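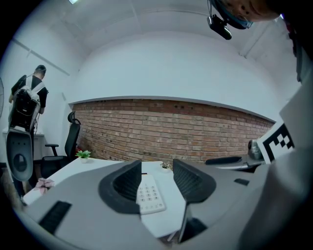 Wide lens on the hand-held unit, keypad between the fingers.

Tuesday, May 24, 2022

Second day on the finger comparison. Left the Orker pads on the grey hand-held body and worked with the small white keypad all morning. It is a poor object for a gripper and a good one for a test: flat, light, and easy to tip if the two fingers don't close level.

Logged 367 grasps before lunch. Lino Rizzi wants the failures split into slips and tilts, so I went back through the log and added a column. Tilts are the larger group. I suspect the ribbing grips well across the face and badly near the tip, where there is less pad to share the load. Will repeat with the Rumel set before writing that down anywhere official.

Lens: the wide one keeps both fingers and most of the office in view, which the tracking likes. The cost is at the edges. The brick wall bows badly and the corners go black. Apolinar Bermúdez argues for the narrower Hinojosa lens. I tried it for 40 minutes after lunch and lost tracking 2 times when I turned quickly towards the white wall. Brick is much better to track against. Went back to wide.

Calibration needs redoing after each lens swap. I forgot once, and the afternoon's first batch is scrapped.

Controller: Lurnance firmware still drops the width reading when the fingers close fully. Sent them the log. They say a fix in June.

Wrist sore. The body is front-heavy and I grip it too hard. Tomorrow the Rumel pads, same keypad, same desk, blinds down.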